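Drawstring bag

A drawstring bag is a soft bag closed by a cord that runs through a channel at its mouth. Pull the cord and the fabric bunches into a neck; loosen it and the bag opens wide again. It is one of the simplest closures in sewing and one of the most satisfying, needing no metal, no buttons and very little skill. The cloth kind is usually made of cotton, linen or muslin and ranges from a pouch for a single ring to a sack big enough for a winter coat.

Other names

Small ones are often called pouches or ditty bags, the second being an old sailors' word for a bag of sewing things and odds and ends. A larger one with shoulder cords is a cinch sack or gym sack. In the market town of Palavville the local word is "pucker," and shoppers there still ask for a pucker of beans.

Construction

Most cloth drawstring bags start as one long rectangle folded in half, with the fold as the bottom. The sides are sewn up to just below the mouth, and the top edge is turned down and stitched to make the channel, also known as the casing. A cord is then threaded through with a safety pin or a blunt needle called a bodkin.

There are two common ways to arrange the cord:

Single cord. One string goes once around the mouth and comes out of one opening. The neck gathers toward that side, and the loose ends can be wrapped around it and tied.

Double cord. Two strings enter from opposite sides and each goes all the way around. Pulling both at once closes the bag evenly, and the cords hold better without a knot.

A good casing is wider than it needs to be – a cord that fits too tightly will drag at the stitching each time the bag is closed. Many sewers add a short slit or buttonhole where the cord comes out and finish the raw edge with a small zigzag stitch. Flat-felled or French seams make the inside wonderfully neat, which matters for a bag that will hold flour or rice.

Materials

Unbleached cotton is the everyday favorite. It comes in a warm cream color, softens with every wash and takes ink and dye beautifully. Muslin is thinner and suits herbs and soap. Canvas stands up to tools, pegs and building blocks, though its stiffness makes a bulky neck. Cords may be cotton string, braided polyester, ribbon or a strip of the bag's own fabric.

Uses

Few household objects turn up in so many rooms. Drawstring bags hold onions in the pantry, shoes in a suitcase, marbles in a toy chest and lavender among the sweaters. They fold to almost nothing when empty, and a rumpled one can go straight back to work. Board game players love them for drawing tiles without looking.

The Plerness Museum of Household Cloth keeps 949 of them, among them a seed bag with 8 patches and its first cord still in place. The nearby Rokell mill once wove cloth for 3000 bags a week, most of them for grain samples.

Care

Cotton bags can be machine washed, preferably turned inside out with the cord tied in a loose bow so that it doesn't slip back into the casing. Some shrinkage is normal the first time, and makers often wash the fabric before cutting. A lost cord is easily replaced: pin the new string to a bodkin and work it through the channel a little at a time. Dry the bag fully before filling it with food.

Cream-colored cloth drawstring bag with a gathered neck and a thin white string, on a floor painted with floral motifs.
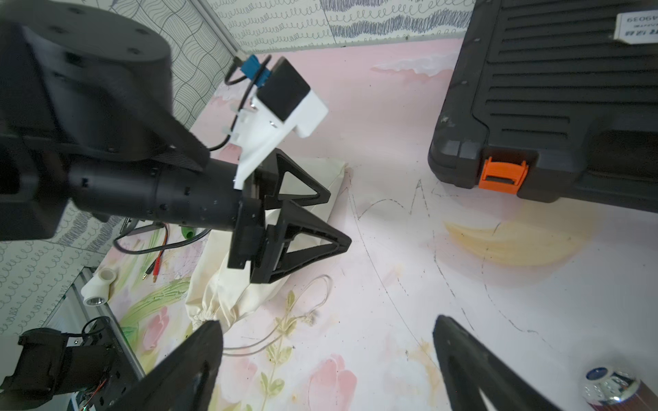
See also

Bodkin
Casing (sewing)
Ditty bag
Ellwood knot
Flour sack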